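Jul 25, 2025

Dear diary, or whoever reads this page besides my sister (hi, Jo), I have spent a whole day with the Plornlow and my head is full of it, so this one's going to be long.

Quick catch-up if you skipped the last few entries. Our little shop is thinking about signing up for a two-armed robot on a monthly plan, mostly for the folding and sorting that eats up our mornings. Two outfits made it past my first round of phone calls. Lekberg wanted a deposit before they'd even let me see theirs move, so that was a short conversation. Zeda, who rent out the Plornlow, said come on over and bring your own questions. So I did, two pages of them, and a muffin.

Sabine Hellwig met me at the door and walked me through the whole thing. She's the one who sets these up for customers and I liked her right away, mainly for saying "I don't know, let me check" when she didn't know. The plan comes with the two arms, the software, and a training visit. You teach it new jobs by steering the arms yourself for a while and letting it learn from your runs. I asked how many runs and she said 200 for something simple, and up to 1000 if cloth is involved. A thousand! I wrote that down and underlined it twice. Cloth is pretty much all we do.

They let me stay by the table all morning while they ran the cloth job, and I have to say I could have watched it until dinner. It's slow. Everybody who sells these shows you the sped-up video, and then you stand next to one and you have time to eat the muffin. But there's something very careful about the way it goes after fabric, and I caught myself holding my breath like I was watching a kid carry a full glass of milk.
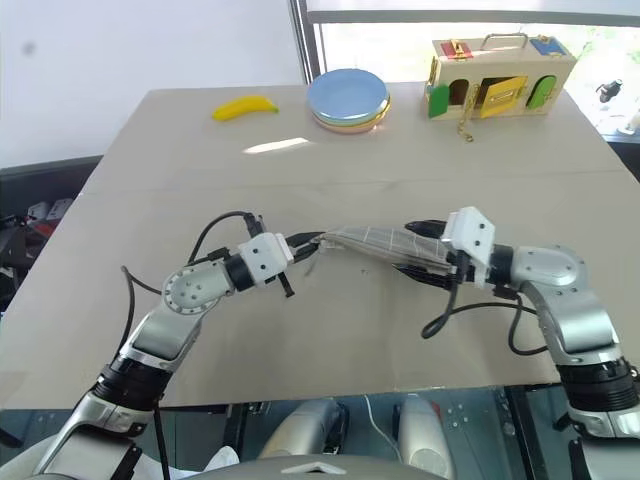

The Plornlow with a gray cloth between its two grippers. Toy banana, plates and the little house with the doors at the back of the table.

I got a bit obsessed with that toy house, by the way. It has latches on the roof and one of the doors was hanging partly open and I badly wanted to fiddle with it. I asked if I could buy one and Sabine laughed at me.

Now the boring part, which is the part I'll want to find again in October when we have to decide. The good: it's quieter than our dryer, the arms stopped right away when Sabine pushed on one, and the screen you use to start a job is simple enough that I had it figured out before she finished explaining. The bad: the cables. They loop around the outside of the arms and I kept picturing one of them catching on a hanger. Sabine says there's a sleeve kit, and of course the sleeve kit is extra. Also the grippers are meant to be swapped every so often and I couldn't get a straight answer on the price of a new set, so that's on my list for the next call.

The contract bugs me too. It's 3 years, and you can get out after 2 if you give notice in writing, but then you pay to ship the thing back. I asked Hui-mei Au about it over the phone this afternoon (she runs the laundry side at the Figueiredo and has had a Plornlow in there since spring). She said push back on the shipping, they'll drop it. She also said hers does towels fine and makes a mess of anything with elastic, so fitted sheets still get done by hand. Well, there go my fitted sheets! I hate those things with my whole heart and they were half the reason I went looking in the first place.

So where am I? Leaning yes on a trial, no on signing anything yet. Zeda will put one in our back room for almost a month if we pay for the training visit up front, and that seems fair to me. I want to see it on our own towels, under our terrible lights, with the radio going and me walking past it every five minutes.

My feet hurt and I still haven't called the plumber. Leftover chili for dinner, then bed. Must remember to email Sabine about those gripper prices first thing.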